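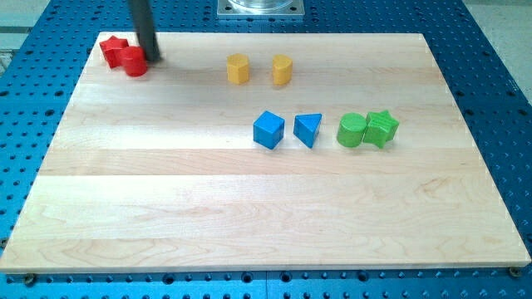 My parents' basement got cleared out in November and I came home with one box. Most of what was in it went to the thrift store on Tuesday. The blocks I kept.

They are the plain kind, solid wood with a coat of color on them. The original set came from a toy company called Sondwood, and I think it had more pieces than what made it through my childhood. The lid of the box says 13 on a sticker, in my mother's handwriting, so either that was the count the last time she cared to check or it was the number of the shelf it sat on. I never got an answer on that.

I hadn't handled wooden blocks in a long time before this fall, and I've been thinking about what makes a good one. I now have opinions.

The first thing is weight. Cheap blocks are light enough that a sleeve will knock them over. A heavier block stays where it was put, and a kid learns pretty fast what it will hold up. The old set is heavy for its size. I bought a small bag of Vendik blocks last year for when my sister's kids come over, and they're fine, but they slide around on the rug and the towers don't get very high before somebody cries.

The second thing is shape. Most sets give you too many cubes. A cube is useful, and you need some, but it does all its work in the first ten minutes. After that kids want the odd pieces. A cylinder is good because it stands up and it also rolls, and a three-year-old will test both for as long as you let her. A triangular one makes a roof. A hexagon looks like it should roll and mostly doesn't. Stars are hard to build on and everybody wants them anyway. I would take one star over four cubes, but I'm not the one who has to share it.

The third thing is color, and I go back and forth. There's a school of thought that says blocks should be bare wood so the child supplies the rest. I understand the idea. In my experience kids sort by color before they do anything else, without being asked, and it keeps them busy while I make lunch. Red with red, blue with blue. Then they argue over which pile is better. Plain red, yellow, blue and green is enough. I've seen sets with two pinks and a gray, and the gray ones end up under the couch.

For a surface, I like a board. Carpet is too soft and a hard floor is too loud, and the kitchen table is always needed for something else. A big flat piece of maple is about the best thing I've used. Mine is an old countertop offcut from Mansour, the lumber place out past Wiltdale, and it cost me 6 dollars because one end had a check in it. I sawed off the bad part, sanded the rest and rubbed in mineral oil. The strips in it are all slightly different shades, which the kids treat as roads. I didn't plan that.

If you do this yourself, sand the edges more than you think you should. I went over mine with 120 grit and then 220 and rounded the corners by hand with a folded piece of the finer paper. Let the oil sit overnight, wipe it, and let it sit again. It'll smell for a day or two.

Cleaning the old blocks was simple. I used a damp rag with a drop of dish soap, one block at a time, and dried each one right away with a towel. Don't soak them. Wood swells, and the paint starts to lift at the corners. A few of mine had crayon on them and I got most of it off with a little baking soda on the rag. What didn't come off, I left.

If you have old painted blocks and don't know how old, look into the paint before you hand them to anybody who still puts things in their mouth. I wasn't sure about mine, so for now they stay on the bookcase and the Vendik ones get the rough treatment. I may strip and repaint the old ones over the winter. I've been reading up on finishes for that and will write something if I get around to it.

Storage is the part I haven't solved. The original box is split down one side and held with tape. A cloth bag is easy but everything goes in as a heap, and the kids dump it out to find the one piece they want. A shallow tray would be better, something with low sides so the shapes are all showing. I have a drawer from a dresser I took apart last spring that might do it. It needs a new bottom.

2 comments
848 views
Share this post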